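Keeping Dry Food Fresh in a Humid Kitchen

by Erasto Muli

When we moved to Ballwood I did not know how much water can be in the air of one kitchen. In August the salt became a stone, the crackers were like leather, and in the flour I found small brown beetles. I threw away the contents of one whole shelf. After this I became more strict, and I want to share what I do now, because several readers have asked me in letters.

Start with the cupboard

Take everything out, also the things in the back which you believe are still good. Vacuum the corners and the holes where the shelf pins go. The beetles and the moths like these holes very much. Then wipe with warm water and a little vinegar, and leave the doors open for the whole night. Do not put paper on the shelves. It looks nice, but crumbs go under it and stay there.

If your cupboard stands over the kettle or beside the stove, please use it for plates and keep the food in another place. I had my rice over the kettle for 2 years and could not understand why it smelled old.

Freeze the flour first

New flour, semolina and oats go in the freezer for 4 days, in their own bag with a second bag around it. When you take them out, let them come to the temperature of the room before you open the bag. If you open it cold, water from the air will settle on the flour and you will have lumps.

Choosing the containers

I prefer straight walls to round jars, since a round jar wastes the corners of the shelf. Clear walls are good for the food you use every day, because you see when it is finishing. For spices and nuts I keep the containers in the dark. My neighbor Mrs. Choo keeps hers in old cookie tins and they are as fresh as mine, so you do not have to buy anything new.

Trays are also useful. I put small packets standing up in a tray and pull the tray out like a drawer. One color for baking and another color for tea and coffee, then the family can put things back without asking me.
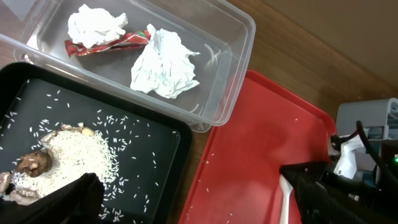
A clear container with a black tray and a red tray on the table.

Wash new plastic with soap and dry it very well before filling. The towel is not enough. I turn the containers upside down on a rack in the evening and fill them in the morning. Look at the rim, where drops like to hide.

To remove the smell of curry or garlic from a container, fill it with warm water and two spoons of baking soda and leave it until the next day. A sunny window helps too.

Small helpers

A few grains of dry rice in the salt shaker keep the salt moving. Change them when they become soft. For brown sugar you need the opposite, a little moisture, so I put a piece of bread in the jar and take it out the next day.

Write the date on a piece of masking tape and put it on the side, so it does not change places when the lids are mixed. Always finish the old flour before you pour the new one. I made the mistake of pouring on top for many years, and the flour at the bottom was never used.

Bay leaves against moths: my mother believed in them. I put them also, but I still check the flour every month.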